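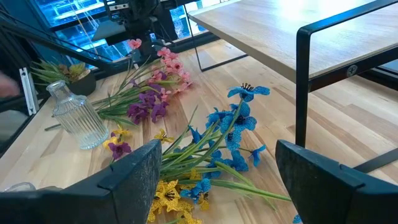 Fake flowers, butcher block, one empty vase. Let's see if the internet was right.

Home Explore Notifications Messages Lists Bookmarks Profile More

I have been told, repeatedly, that artificial flowers are good now. My sister-in-law says it. The woman at the Rincombe home store says it. Every decorating account I follow says it, usually right before a discount code. I have my doubts, so I'm doing an arrangement and posting as I go.

First problem: color. I've got blue, yellow, pink and purple. The blue ones have speckled petals, which I think is supposed to make them look natural. The yellow ones have brown spots. Has anybody seen a blue flower like that growing out of actual dirt? Please send me a picture if so. I'll apologize to the flower.

The pink spray I'll give them. The small blossoms are a little see-through, and that does more for it than all the speckles on the others. From the far side of the room I could be fooled. I'm nearsighted though, so weigh that accordingly.

The advice I'm testing comes from a handout put out by Drernovix, a craft supply place that also runs a Saturday-morning kind of newsletter. It says to "let the stems tell you where they want to go." Mine are lying in a heap on the table. I guess that's where they want to go.

Handout, step one: choose a vase a third the height of your tallest stem. Mine is a little ribbed glass bottle with a short skinny neck. I like the bottle. I'm less sure about getting all of this down a neck that size. I notice the handout shows a wide bowl in every single photo.

Also, clear glass. Real flowers in clear glass, you see stems and water, fine. Fake ones in clear glass, you see exactly how fake they are, with no water to hide behind. Botha's blog says to pour in clear resin and let it set. So now the cheap flowers need a resin habit, and the vase is ruined for anything else.

Someone in my replies says just use water. In with fake stems? If there's wire in there it's going to rust. Has anybody done this for longer than 15 days and lived to report back? Serious question, I keep getting answers from people who did it for a dinner party.

Leaves. There are a lot of them, the long grassy kind, and they stick out every which way. The handout calls them "movement." I'm calling them the part that's going to get caught on my sleeve and pull the whole bottle over.

OK, first attempt. 3 stems in, blue in the middle, pink behind. The bottle tipped. Put it back up, took one out, it stayed. So the capacity of this vase is less than 3 stems, and I own considerably more flowers than that.

Second attempt: pink and purple only. And I have to say, this is better. Annoyingly better. The purple is deep enough that it doesn't shout, and the petals curl over each other in a way that hides where the plastic or fabric or whatever it is starts to look flat.

The yellow is out. I tried it next to the purple and it looked like a team uniform.

The thing I still don't buy is "they last forever." My aunt had a basket of these on top of her fridge for years and they did last, in the sense that they were still there. They were also gray. You know how you clean them? The Mirnow page says to shake them in a bag with salt. I have never met a person who has done this.

Several of you say you've done the salt thing. Two of you say it works and one says you'll be finding salt until you move. I believe the third one.

And the math, for the person who asked. The claim going around is that fakes save you over 100 dollars compared with buying fresh. Compared with who? I was buying a bunch at the grocery store in April if I remembered. I was never spending that kind of money on flowers, so I'm not saving it.

Where it stands tonight: pink and purple in the bottle, on the windowsill, turned so the leaves point at the wall. The blue is in a drawer. I walked past it twice and the second time I sort of liked it. Will check back when it's dusty.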